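Category: Workroom notes / Compensation records

January, 9:40 a.m. start

Carried on with the Elier valley claims, the families moved out before the dam was filled. The ministry promised a reply on the second payment round by the end of the month and has so far sent an acknowledgment slip. Until we hear otherwise we keep going with the index as planned.

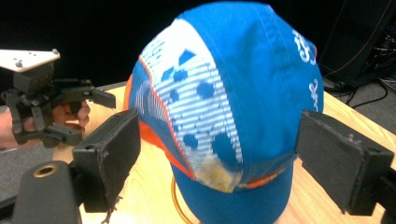
The claim numbers in the Culness ledger run to 3730, but the printed schedule stops at 3360. I had assumed the schedule was simply out of date. Seung-woo Chae went through the last pages and thinks the later entries were opened for tenants, who were left out of the first settlement. If he's right, that is the whole argument in the appeal and it needs to be solid. I've started marking tenant entries in the index with a bright blue, same as the cap on the table, so they stand apart from the pale gray we use for owners. Owners with tenants on the same plot get both.

Kevo export failed again at the household field. It doesn't like two surnames in one cell. Split the column by hand for now. Seung-woo wants to write to Kevo support, fine by me.
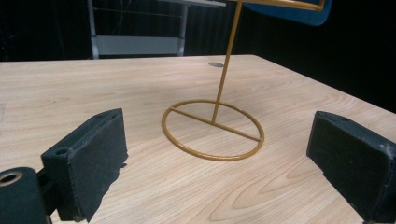 Gold stand with the ring base, wood table.

Afternoon on the hearing transcripts. The deputy minister's statement to the Erdem inquiry says the families "left by agreement." The district letters in our box 2 have removal orders with a police stamp. I've put the two side by side in the working file and left out any comment. The lawyers can write that part.

Eight households appear in the letters but not in the ledger at all. Possible reasons: spelling, or they moved before the survey, or they refused to sign and were never entered. Checked spelling first. Two are clearly the same family under a married name, so those are settled. Still looking for the rest.
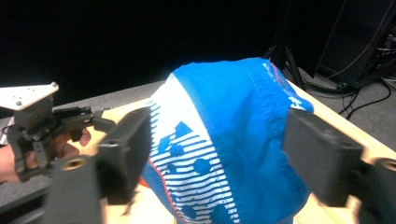
The parish list at Culness may help, as it was made the spring before the survey and goes house by house. Need to ask for it in writing. They do not answer the phone after lunch.

Note on dates: the clerk who kept the ledger wrote the day of payment, while the printed schedule gives the day of approval. Do not merge the two fields. I did it once last week and had to undo a full morning's work.
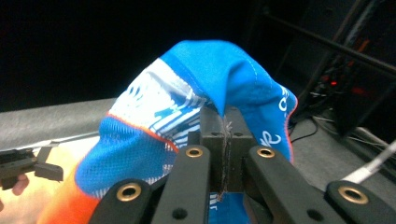 Seung-woo read the draft summary for the Elier association. He wants "compensation" kept for money paid and "recognition" kept for the official statement, because the association is asking for both and the ministry tends to answer one with the other. Changed throughout.

To do:
- letter to the parish, Culness
- recheck tenant entries after 3360
- Kevo: household field
- copy of box 2 removal orders to the lawyers, with folder numbers

Stopped at 5:15 p.m. Index saved to the shared drive.

Back to top | Contact the workroom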